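Treltow Combine

The Treltow Combine is an annual testing camp for amateur rugby players hoping to sign with a professional club. It is held each May in Treltow and lasts three days. The camp was started by Pouran Kermani, a former fitness coach, who wanted smaller clubs to be able to compare players on the same set of drills.

Format

Players are invited on the recommendation of a school, college or local club. The first day covers height, weight and medical checks. The second is given over to physical tests, including a 40-meter sprint, a standing jump and the Kofler shuttle, a repeated run with short rests. Passing, kicking and tackling drills take place on the last day, followed by interviews with club staff.

Results are sent to the clubs in a single report. Almost 70 players attend in a normal year.

Venue

The drills are held at Jiromel Park, a ground with 4000 seats. Medical checks and interviews take place in the clubhouse next to the main stand.

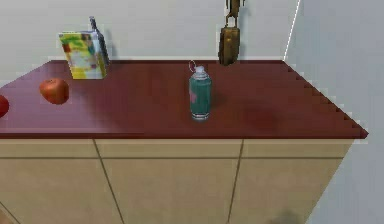 Rendering of a counter with a dark red top and light beige base

Sponsorship

Imico, a maker of training shoes, has sponsored the camp under a deal that also pays for players' travel.

See also: Kofler shuttle; Jiromel Park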